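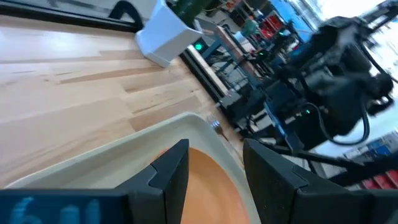
Rodica Onu put it to us early on that clearing a table is really a dozen small chores wearing one name, and that a machine which manages eleven of them has still left the table uncleared. We have come back to her remark many times while writing this section, and it shaped how we scored the work.

Figure 3. Wrist view during the table-clearing task, with the plate in the tray and the fork on the tabletop. The second arm is at right.

4.2 Clearing the table

Of the chores in our study, this is the one that visitors to the lab most often assume is already solved. It does look simple. A plate, a fork and a tray sit within easy reach of both arms, the table is well lit, and nothing needs to be opened or switched on. We chose it for those very reasons, as we wanted at least one chore where a failure could not be blamed on a stiff drawer or a heavy door.

We ran 120 trials with the Clikex controller, and 43 of them ended with everything where it belonged and no help from the operator. Readers who remember the older Fornby results may find that low, and we admit we had hoped for better ourselves. Our rule is a strict one, though. A trial counts only if the whole chore is done, and a fork left behind on the table spoils an otherwise lovely run.

Forks gave us far more trouble than plates. A thin, shiny handle lying flat on wood leaves very little for a pair of broad fingers to get hold of, and bright reflections from the overhead lights made its outline hard for the wrist camera to follow. Plates have a rim, and a rim is a friendly thing to grip — once the fingers have come down at the right angle, the rest tends to go well. Remzi Ateş suggested sliding the fork to the table's edge before lifting it, much as a person might with a coin, and we hope to try this with the Gunberg fingers in later work.

Would we let the system clear up after supper at home? Not yet, and certainly not without someone in the room. It is slow, and it has no sense of when to give up and ask. We do think the plate half of the job is close enough to be worth handing over in a canteen kitchen, where the same dishes come back every day and a person is standing by in any case. The mixed cutlery trials, which use the Sârbu set, are taken up in Section 4.3.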